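Skavier: a counter-mounted pick and place arm for a domestic kitchen
Final report, Stedcombe workshop strand
Submitted 14th May

1. Aim

The aim of the project was to build a small arm that could lift a light object from one marked position on a kitchen counter and set it down at another, without guard rails and without altering the kitchen. The arm is called Skavier in this report. The budget allowed for four motors, one controller and printed parts. The base, joints and wiring were made in the shared workshop at Stedcombe, and the fitting and testing were done at home in Ham.

2. Requirements

The arm had to stand on its own base, with no screws into the worktop. It had to reach 30 cm from the base centre at counter height. It had to stop within one second of the stop button being pressed. It also had to be light enough for one person to put away after use, as the counter is needed for cooking.

3. Mechanical design

The arm has a turning base, a shoulder, an elbow and a wrist that keeps the tool level. The shoulder carries most of the load and was the part that changed most. In the first version the motor drove the joint directly and sagged when the arm was held out straight. The second version uses a toothed belt and a larger pulley, which removed most of the sag but made the joint slower. The links are square aluminium tube. The printed brackets were made with thicker walls after one split along a layer line during assembly.

4. Control

The controller is a Drandon board bought second-hand. It runs a fixed list of joint angles, with a short ramp at the start and end of each move. No camera is used for control. Positions are taught by moving the arm by hand with the motors off and storing the joint readings.
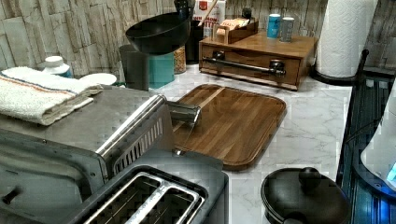

Clearance was the main difficulty in moving from the workshop to the kitchen. On the workshop bench the arm could swing freely at any height. At home the usable area is bounded on several sides by objects of different heights, and a path that is safe over one of them may not be safe over the next. The wooden cutting board was an obvious choice for the working area, being flat and having a raised lip that gives a clear edge to measure from. Behind it the drawer organizer carries a tray, a box and cans on top, and the roll of paper towels stands upright to the right, so the back of the board cannot be approached from above at a low angle. The lidded pot at the front would have to be moved for any path coming in from that side. A lift height of 106 mm above the board was set for all sideways moves over it, and the area above the organizer was closed off in software.

5. Testing

The test object was an empty plastic tub. Each trial consisted of one pick and one place, starting from the rest position. A trial was counted as a success if the tub ended upright and fully inside the marked square. Of 76 trials, most of the failures came from the tub slipping at the moment of lifting. Rubber strip was glued to the gripping faces partway through, and slipping became rare after that.

Placement drifted slowly over a long session. The cause was traced to the base creeping on the smooth worktop. A non-slip mat reduced the creep but did not stop it. Re-teaching the rest position at the start of each session was adopted as a working fix.

The stop button met the requirement in every test. With power removed the shoulder falls slowly, and this should be treated as a fault in the design. A spring or a brake would be needed before the arm was used near anything hot.

6. Further work

The base should be made heavier or clamped to the counter edge with padded jaws. The closed-off areas are typed in by hand at present, and have to be typed in again whenever the counter is rearranged. A simple height probe on the wrist could collect these values. A new shoulder bracket has been drawn and will be cut when the workshop reopens in September.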